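The Luvix Inning

In the ninth inning of the last home game in August, Lucero Echeverri hit a ball over the left field wall, over the parking lot, and into the sponsorship agreement.
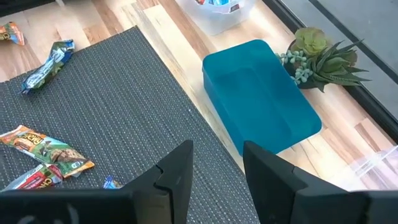

The agreement was with Luvix, a mattress company, and it said that any ball striking the giant inflatable mattress beyond the lot would win every fan in attendance a free pillow. Giuliana Rengifo had signed it in the spring. She ran marketing for the Alvarado Herons, and she'd been promised by an engineer that the mattress was out of range. The engineer was her cousin.

The ball hit the mattress. The mattress sighed and lay down across three cars.

"How many people are here tonight?" asked Pak-hei Hsieh, who owned the team and most of its debt.

"We announced 600," said Giuliana.

"And how many are here?"

She looked out at the stands. They'd been padding the gate since opening day, and in the front row a man was asleep across 5 seats.

"Up to 600," she said.

Luvix, being honorable, sent 600 pillows. The fans took theirs home. The rest went into the visitors' clubhouse, then the umpires' room, then the dugout, where Echeverri sat on a stack of them for the rest of the season and never got another hit.

"Too comfortable," said the manager, and benched her, which was more comfortable still.

Comments (3)

Rocío Betancur
My brother swears he was the guy asleep in the front row. He has the pillow.

Shabnam Janjua
Who parks behind left field?? Serves them right.

ando_fan
more Herons stories please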